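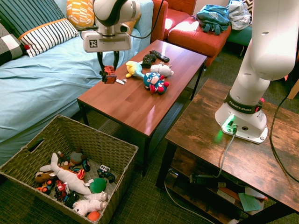 The low table, with the remote control and the game controller.

The Ferry to Rultonell

In the year when I was sent to Rultonell, the ferry went only 2 times in a week, and the rest of the days the island belonged to itself. I was young and I had a certificate from the school of post in Iturra. The certificate said I was able to sort, weigh, stamp and deliver. It did not say anything about wind.

The post office was one room with a stove. Behind it was another room with a bed, and this was my home. The woman who had the post before me waited on the pier with her two suitcases already closed. She gave me the key and a gray coat which was too large.

"The coat stays with the post," she said. "The stove smokes when the wind is from the east. And there is a letter for the house at Grundska. You will see it. You must not send it back."

Then she went up on the ferry, and she did not look at the island while it became small. I know this because I stood there and looked at her the whole time.

I found the letter the same evening, in the wooden box above the stove. It was thin and the paper had become brown from the warm air. On the front it had the name of the house, Grundska, and under it the name of the island. On the back was written only Rudley, which is a town on the mainland that I had seen one time from a train. The stamp was from before I was born.

In the school they taught us that a letter has two ways, to the person or back to the sender. A letter which goes no way is a mistake of the clerk. I took my pencil and wrote on a piece of paper: ask about Grundska. I put the paper under my plate so I would see it at breakfast.

Grundska was the last house on the north side. It took me most of a morning to walk there, because the path goes down to the water and up again at each small bay, and there are four bays. The house had a good roof but no curtains. I knocked. I waited a suitable time and knocked again. Around the back there was a garden where somebody had cut the grass not long before, and a row of onions, very straight.

On the way back I met the old man who kept the sheep. I asked him who lived at Grundska.

"No one lives there," he said.

"But there are onions."

"Yes," he said. "The ground is good for onions."

He was polite. He asked me how was the stove. I said that it smoked, and he told me to lay a flat stone on the left side of the pipe, and this helped a little.

During the winter I asked others. The woman at the shop said that the family went away to Rudley for the work, and that they would write when they came back. The teacher said it was not a family but two sisters. The man who lit the lamp on the pier said it was one sister only, and that the other was in the church ground, and he showed me with his hand how tall she had been. All of them knew of the letter. When I asked why it was never put in at the door, they looked at me as you look at a child who asks why the sea does not go home.

I carried it with me many times. I thought, today I will walk to the fourth bay and put it under the door, and the work will be finished. But one day it rained, and one day I had a heavy parcel for the teacher, and later I understood that I was glad for the rain and for the parcel.

In April the ferry came with a woman on it who was not from the island. She was about the age of my mother. She had good shoes for the city and she was already sorry for them. She came into the post office and asked if she could sit by the stove, and I gave her my chair.

"Is it still smoking?" she asked.

"Only from the east," I said.

She drank a cup of coffee and looked at the walls. I did not ask her name. On the island I had learned this, to not ask the first question. After some time I stood up, took the letter down from the box and put it on the table in front of her, with the front side up. My hand was not quite steady.

She read the word Grundska. Then she turned it over and read the other word.

"This is my writing," she said. "What bad letters I made."

She did not open it. She told me she had been nineteen, and had written to say that she was not coming for the funeral, and the reasons. She had thought a long time about the reasons. Afterwards she waited for an answer, and when no answer came she believed that it was the answer.

"Who kept it?" she asked.

I said that the post had kept it. It was the only true thing I could say, and I was wearing the coat.

She asked if it was far to walk, and I told her about the four bays. I offered her the boots which stood by the door, and she took them. The letter she left on the table. I waited until she had passed the shop, and then I saw the old man come out from behind his wall with a spade on his shoulder. He did not hurry. He walked after her at some distance on the north path.

In the evening the wind was from the east. I opened the window, moved the flat stone a little and put the letter back in the box, for she had not said what I should do with it, and the ferry was not leaving until the morning.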